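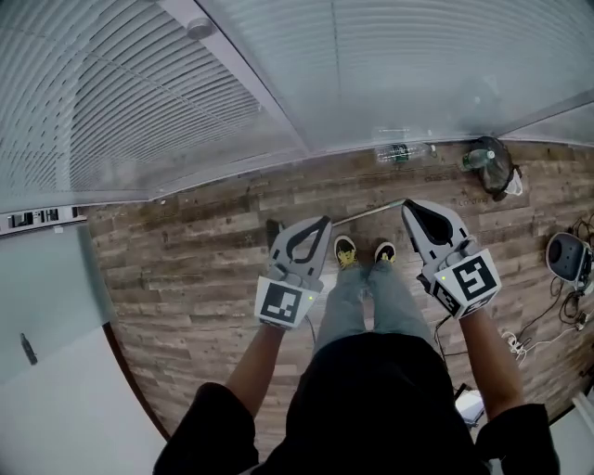 Modupe Iyamu has laid floors for long enough to have opinions about every plank in the building, and she will share them whether or not you have come about floors. I had come about floors. We met at the Burkorham workshop rooms in January, when the radiators were making most of the conversation.

The planks underfoot are brown, gray and tan, long ones, with a weathered look that suggests a barn somewhere has been through a divorce. Iyamu approves, up to a point.

"People want a floor that looks like it has lived," she says. "Fine. A pale, perfect floor shows you every crumb. With this one you could drop a sandwich and find it in spring."

She started out in 2000, sweeping up for a fitter named Leopold Nägeli, who let her hold the tape measure after a month and the saw after a year. Nägeli is retired now and still telephones to ask what she is charging.

"He thinks it's too much," she says. "Then I tell him what a box of planks costs and he has to sit down."

The Burkorham job took her 3 days, one of them spent moving shelves that she had been promised would already be gone. She bought 55 boxes and took two back, and she still has the receipt in her van in case anyone wants to see it. I said I believed her. She went and got it anyway.

What she really wanted to talk about was order. Iyamu likes mixed tones, but she does not like them mixed by chance, and before she fixes anything she opens 10 boxes at once and shuffles the planks like cards.

"If you work straight out of one box, you get a patch of gray here and a patch of tan there, and it looks like a map," she says. "Customers can't tell you what's wrong. They just walk in and frown."

And the distressed finish, the printed-on years of hard weather? Does it bother her to install a brand-new floor that is pretending to be old?

"I dye my hair," she says.

She is less forgiving about how people treat a floor once she has gone. Rooms that get used for a bit of everything collect things along the wall – drinks bottles, bags, somebody's other bag – and she has learned to expect it. Her one request is that lids be screwed on.

"Put your stuff at the edge, I don't mind. That's what an edge is for. But a bottle on its side is a bet, and it's my joints you're betting with."

Shoes she leaves to the customer. Nägeli used to make visitors take theirs off, including a plumber who had come about a leak, and she remembers him standing in wet socks being very polite.

Her next job is a hallway at Braluvis, narrow, with seven doors. She has already asked about the shelves.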